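Suche Suchbegriff eingeben Los

Zuletzt aktualisiert: 4. Juni 2021

Projektbericht: Wie viel Papier steckt in einem Versandkarton? Wellpappe und Altpapier im Selbstversuch

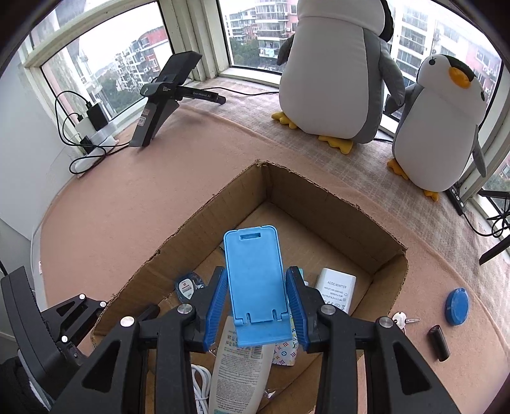
Eigentlich wollte ich meine Projektarbeit über Plastik schreiben, wie fast alle im Kurs. Dann habe ich in der Stadtbücherei ein Heft über Wellpappe in die Finger bekommen und bin hängen geblieben (meine Mutter fand das sehr lustig, sie kennt mich sonst nur mit Handy). Wellpappe besteht im einfachsten Fall aus einer gewellten Papierbahn zwischen zwei glatten. Die glatten heißen Deckenpapier oder Liner, die gewellte heißt einfach Welle, und zusammengehalten wird alles meistens mit Stärkeleim. Von außen sieht man davon fast nichts, weil die Kanten sauber geschnitten sind. Erst bei einem braunen Karton mit rauen, abgerissenen Rändern liegt die Welle offen, und dann versteht man den Aufbau viel schneller als mit jeder Zeichnung aus dem Heft. Ich habe in den ersten Wochen bestimmt jeden Karton im Haus angerissen, zum Ärger meiner Schwester, die ihre Umzugskisten noch gebraucht hätte.

Meine Frage

Ich wollte wissen, ob ich aus alten Kartons selbst ein brauchbares Papier schöpfen kann und wie viel Gewicht dabei verloren geht. Im Unterricht hatten wir nur kurz gehört, dass Fasern bei jedem Durchgang kürzer werden und man deshalb immer wieder Frischfaser dazugeben muss. Das wollte ich mit eigenen Händen nachmachen, so weit das in einer normalen Küche geht.

Was ich gemacht habe

Angefangen habe ich im März. Ich habe trockene Kartonstücke gewogen, 1.351 Gramm für den ersten Durchgang und 1.359 Gramm für den zweiten, also nicht exakt gleich, aber unsere Küchenwaage und ich haben irgendwann aufgegeben. Klebeband und Etiketten kamen vorher runter. Das dauert ewig!! Beim Etikett vom Versand Nolorgate ging gar nichts, das habe ich am Ende großzügig ausgeschnitten.

Danach alles in kleine Stücke reißen, in zwei Eimern über Nacht in lauwarmem Wasser einweichen und am nächsten Tag portionsweise pürieren. Ich habe dafür unseren alten Mixer genommen, der seitdem nach nasser Pappe riecht. Der Brei sollte so dünn sein wie Buttermilch, bei mir war er am Anfang eher Kartoffelbrei. Mit viel mehr Wasser wurde es besser.

Geschöpft habe ich mit einem Rahmen aus dem Bastelset »Testetti«, in das ich noch ein feineres Sieb gespannt habe. Das Originalsieb war mir zu grob, da blieben richtige Löcher im Blatt. Gepresst wurde zwischen alten Geschirrtüchern, obendrauf zwei Schneidebretter und ich.

Ergebnisse

Im ersten Durchgang sind ungefähr 335 Gramm verloren gegangen. Ein Teil davon ist feines Zeug, das einfach durch das Sieb läuft, also sehr kurze Fasern und Leimreste. Ein anderer Teil klebt bis heute irgendwo im Spülbecken. Beim zweiten Durchgang habe ich das Wasser aufgefangen und wieder benutzt, und der Verlust war deutlich kleiner. Leider habe ich die Zahl auf einem Zettel notiert, der dann selbst im Eimer gelandet ist. Deshalb steht sie hier nicht, auch wenn das natürlich blöd ist für einen Bericht.

Die Blätter sind graubraun und ziemlich steif. Mit Kuli kann man gut darauf schreiben, Füller verläuft, weil die Leimung fehlt, also der Stoff, der Papier gegen Tinte dicht macht. Mit einem Löffel Speisestärke im Brei wurde es etwas besser. Beim Falten brechen die Blätter aus dem zweiten Durchgang an der Kante schneller, obwohl ich gar keinen Karton doppelt recycelt hatte. Vermutlich habe ich da einfach länger püriert.

Was ich anders machen würde

Ich würde die Kartonsorten trennen! Manche Kisten haben eine helle Deckschicht und manche sind durch und durch braun, und ich habe alles zusammengeworfen. Außerdem hätte ich jedes Blatt beschriften sollen, denn nach dem Trocknen auf der Heizung lagen beide Stapel durcheinander und ich musste nach Gefühl sortieren. Und ich hätte gern gemessen, wie viel Wasser ich verbraucht habe. Es war viel. Wer das nachmachen will, sollte den Brei auf keinen Fall in den Abfluss kippen, sondern durch ein Tuch gießen und den Rest zusammendrücken. Bei uns kam einmal der Klempner.

Aus den schönsten Blättern habe ich den Umschlag für die Mappe gemacht, die abgegeben wird. Die restlichen liegen noch im Keller zum Pressen.

Weitere Projektberichte
Kressewachstum bei verschiedenem Licht
Brückenbau aus Spaghetti: Modell Skevaron
Wie hart ist unser Leitungswasser?
Eshun – ein Brettspiel entsteht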